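## 4. Shared Tables and the Etiquette of Wiping

The sociology of the shared work table has mostly been written by people with private offices. Galang's early study of the Dindach reading rooms treats cleaning as something the building does overnight, like settling. Villanueva comes closer when she notes that people who would never touch a stranger's coffee cup will cheerfully rest both forearms where the stranger ate soup. Neither author asks who cleans the table between one sitting and the next, and why the answer is so often "the person who just sat down."

We took up that question at two sites. Skaltley is a members' workshop with long tables and a stern laminated notice. Espiritu is a tenants' study hall with the same sort of tables and no notice. Over the spring we interviewed 20 regular users and left diaries with another 15, of which six came back in a usable state. One was returned with a grocery list in it, and we have kept the list.

### 4.1 Arrival wipes and departure wipes

Most talk about manners assumes the departure wipe: you leave the table as you would like to find it. Our interviewees endorsed this warmly and in nearly identical words, several of them lifted straight from the Skaltley notice. Their diaries told another story. Entries describing a wipe on arrival were common and often indignant. Entries describing a wipe on departure were rare, brief, and tended to mention that somebody was watching.

The arrival wipe does two jobs. It removes crumbs, and it announces a claim. One Skaltley member described making "a big slow rectangle" before unpacking her bag, and agreed when pressed that the rectangle was larger than her laptop. Others respected it. A freshly wiped area seems to be treated as taken for several minutes, longer than a coat on a chair, which at Espiritu is moved without remorse.

### 4.2 Where the supplies stand

Placement matters more than either of us expected. A container kept in a cupboard belongs to the management, and using it feels like doing the management's job. The same container standing on the table belongs to whoever is nearest. Figure 3 shows a product of the usual kind, a canister of disinfecting wipes left upright on a wooden tabletop. 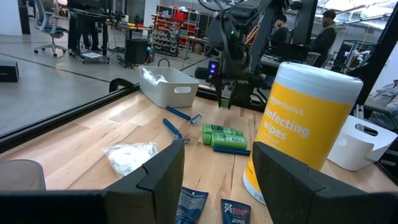

**Figure 3.** Disinfecting wipes kept on the work surface.

Users at both sites preferred this arrangement and complained about it. The canister takes up room, it gets borrowed, and asking for it means talking to someone. An Espiritu tenant reported crossing the hall to use paper towels and tap water so as to avoid a conversation with a man she had sat beside every Saturday since October. We coded this as "conflict avoidance," although she called it exercise.

The Traseo scale, which scores shared rooms on a range of courtesies, gives full marks for supplies within reach and has no item for whether anybody dares to reach for them. We return to this omission in Section 5, with some suggestions for repair.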